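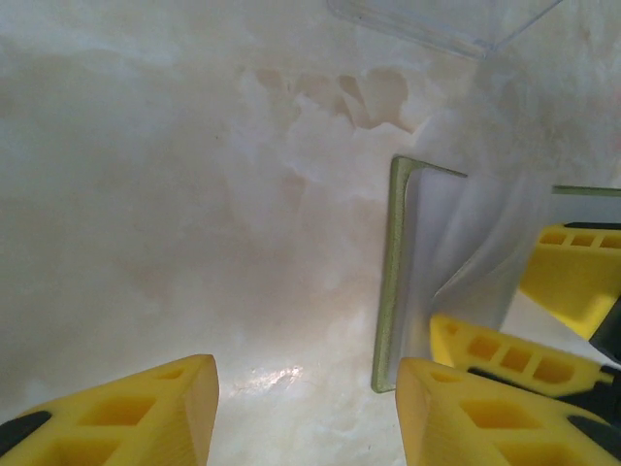

Do you need to seal it every year?

I have now been told four different things about looking after a pale stone-look tabletop, by people who all sounded certain, and three of them had something to sell me.

It began in March, when I rang Domero about a faint ring near one corner and was offered a care plan. The care plan costs £121 a year. For that, a person comes round with a bottle and a cloth, and you get a card to say they came. I asked what was in the bottle. The woman on the phone said it was "a nourishing treatment". Stone has been lying in the ground for a very long time without being nourished by anyone, so I said I'd think about it.

Then I asked around. Verena Wieser, who used to fit kitchens, told me to drip some water on it, leave it for a bit and see whether it darkens. If it doesn't, she said, the water isn't getting in, and neither is your sealer, so what are you paying for? That made sense to me. My neighbour Bjarke Riis seals his every autumn and his top looks lovely, but he also wipes it down after every cup of tea, and I can't help thinking the wiping is doing most of the work.

I tried the water. No darkening at all, on two different patches. I tried again the next morning at 11 in case I'd been impatient. Same again.

So I went back through the leaflets, and this is where I get grumpy. Barkombridge say yearly. Nisbet say every six months "for busy homes", and I would like to meet the home that ticks the box for idle. Neither leaflet says how they arrived at the figure, or mentions testing first. Nisbet do sell their sealer in a size that lasts just under six months, so make of that what you will.

The ring, by the way, is still there. Sealer wouldn't have helped. Jin-sol Sung wrote in after my last post to say that rings on marble are often the polish being eaten by something sharp like lemon or vinegar, and that a sealer is there to slow down stains and does very little about acid. I'd never seen that on a leaflet either. It may be wrong, of course, but Jin-sol wasn't selling anything.
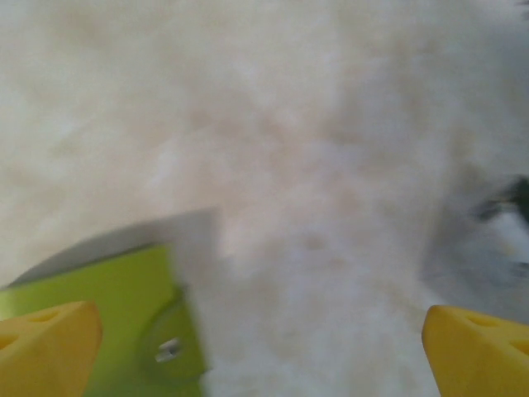
Soft, pale and slightly blotchy.

What I do now is plain: warm water, a drop of washing-up liquid, a dry cloth after. Coasters when people come. I've kept the £121, and I'll do the water test again in the autumn – if it darkens, I'll buy a small bottle and do the job myself.

If you've had a care plan for years and think it earned its money, write and tell me, but please say what you compared it with.

Contact | © Girkalel | Back to top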